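My bus to work came back in April, but only every second hour. Before, I took the one at 7:10 and read my book. Now I must choose between arriving too early or too late.
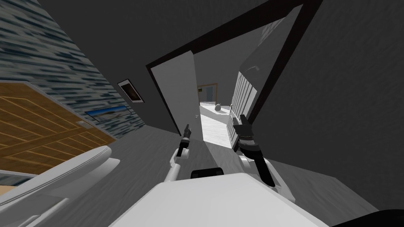 A doorway and a white stair railing.

On Monday I counted eleven persons at the stop in Rotich, all standing far from each other. My neighbor Trinity has bought a used bicycle for 200 dollars – she says she will not go back to the bus. I understand her, but the road by the bridge has no bike lane, and the cars drive fast there.

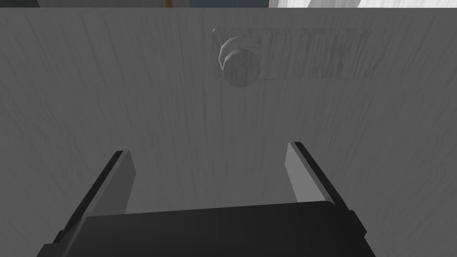 Gray wood grain and a round knob.

The city wants our opinions about the timetable. I wrote mine last night, one page, very polite. I asked for one more bus before eight.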